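木の壁の部屋 改修と片づけの進捗報告(8月分)
ネガシュ共同作業室 担当より、セルテオ助成窓口のみなさまへ
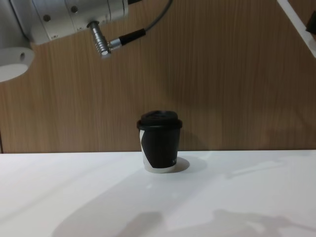
スヴャトスラフ・スタシフからは、壁板の色は前の見本より明るいほうがいい、夕方になると手元が暗くて困るから、という意見が先月の報告に返ってきていました。読んでなるほどと思いまして、今回はまず壁の話から書きますね。

壁は木目が縦に通った、明るい茶色のものに落ち着きました。濃いめの細い筋がすっと上下に走っていて、私はこの筋がかなり気に入っています(見本帳で見たときはもっとうるさいかと心配していたんですが)。横目の案もあって、フォティニ・コントヤニスさんは最後まで横目派でした。部屋が広く見えるからだそうです。ただ、うちは天井が低めなので、縦のほうがすっきりするだろうということで押し切らせてもらいました。すみません、フォティニさん。

明るさはまだ宿題です。左から真ん中にかけては金色っぽく見えてとてもいい感じなのに、右のほうへ行くとちょっと茶色く沈むんですよね。照明をひとつ右に寄せるか、いっそ向きだけ変えるか、スゲン・テオさんと相談中です。スタシフさんの言う夕方の手元の暗さも、たぶんこれと同じ話だと思います。午後4時すぎに一度みんなで立ってみて、それから決めるつもりです。

壁板の代金はセタヴウッドの見積もりどおりで、追加はありませんでした。届いたのは11枚、うち1枚は角がつぶれていたので交換をお願いし、すぐに代わりが来ました。つぶれたほうは返さなくていいと言われたので、切って棚の背板に使っています。けっこう得した気分です!

片づけのほうは、正直に書くと予定より遅れています。古い戸棚の中身を箱に詰めて、使うもの、譲るもの、捨てるものに分ける作業なんですが、45箱のうち、まだ手をつけていない箱が残っています。食器の箱がとにかく時間を食います。ひとつずつ紙をほどいて、欠けがないか見て、また包んで……とやっていると半日があっという間です。ティン・オンさんが、欠けたものは最初からほどかずに分けられるように箱の外に書いておけばよかったね、と言っていて、本当にそのとおりでした。次に箱詰めをする方がいたら、ぜひ外側に中身と状態を書いてください。太いペンで。細いペンだと倉庫では読めません。

布もの(ふきん、テーブルクロス、誰のか分からないエプロンなど)は全部洗って畳み終わりました。こちらは思ったより早かったです。畳み方を先に決めておいたのがよかったみたいで、棚の奥行きに合わせて三つ折りにしてから二つ折り、これで統一しています。

費用について少しだけ。小物用にいただいていた400ユーロは、棚受け、ねじ、ラベル用紙、それからサルニエの引き出しケースに使いました。ケースは3つ買って、ふたつは文房具、残りは電池と電球です。領収書は別便でお送りします。一枚だけ字が薄くなってしまったものがあるので、店に再発行をお願いしているところです。届きしだい追ってお送りしますので、少しお待ちください。

来月やることは、照明の位置を決めること、残りの箱を開けること、それから床の傷の補修です。床は自分たちで直すつもりでいたのですが、フォティス・キリアキディスさんに見てもらったら、入り口のところだけは板ごと替えたほうが早いと言われました。見積もりを取ってからご相談させてください。今の予算の中で収まるとは思うんですが、まだはっきりしたことは書けません。

あと、前の報告で「流しの下の棚は撤去」と書きましたが、取りやめました。中がまだしっかりしていたので、扉の取っ手だけ替えて使います。予定表も直しておきます。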